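Speaker notes — Hard water and scale control in small heating loops
Nivstead building services evening, 2024-09-07
Slot: 25 minutes plus questions

Slide 1. Title
Introduce the topic and skip the company history. The talk covers closed heating loops and the domestic hot water side of the same plant room. Steam is out of scope.

Slide 2. Where the hardness comes from
Supply at the Dulletetti site is drawn from a chalk aquifer. Calcium bicarbonate stays dissolved when cold and drops out as carbonate on heating. State the reaction once, then move on. The audience knows it.

Slide 3. Closed loop versus open draw-off
A closed loop scales once, on first fill, and then stops unless it is topped up. The domestic side receives new hardness with every liter drawn. Most complaints filed under "boiler scale" belong to the plate heat exchanger on the domestic side.
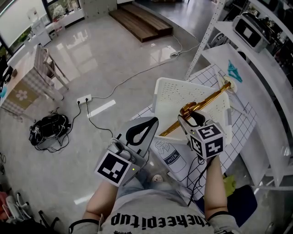

Slide 4. Make-up water
Key point of the first half. Read the make-up meter before quoting any treatment. The Dulletetti loop took 2,157 liters in its first year against a system volume of 1,301 liters. A loop with that make-up has a leak, and inhibitor dosing will not fix it. Pause here for the meter log.

Slide 5. Treatment options
Softening: exchanges calcium for sodium. Check the boiler maker's limits where aluminum exchangers are fitted.
Demineralized fill: low conductivity, needs a pH check after six weeks.
Inhibitor only: acceptable on small loops with stable make-up.
Magnetic devices: one sentence. Refer questions to the handout.
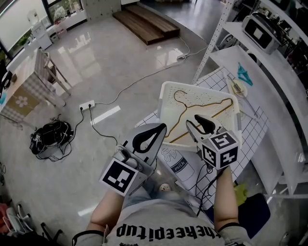
Getenen Water Treatment Group — Technical Section

Slide 6. Descaling a plate exchanger
Isolate, drain, connect the pump cart, circulate the acid in reverse flow. Log pH every 6 minutes. Stop when the reading holds steady over three entries, neutralize, then flush for 120 seconds per port. Mention gasket compatibility — citric is safe on EPDM, other acids need checking.

Slide 7. Wiegand plant room
Show the pressure drop curve before and after cleaning. Flow was restored, but the outlet temperature still lagged at peak draw. The cause was an undersized primary pump, found in April.

Slide 8. Questions
Likely first question: how often to descale. Answer by pressure drop, with no fixed interval. If time is short, drop slide 7 and keep the make-up figures.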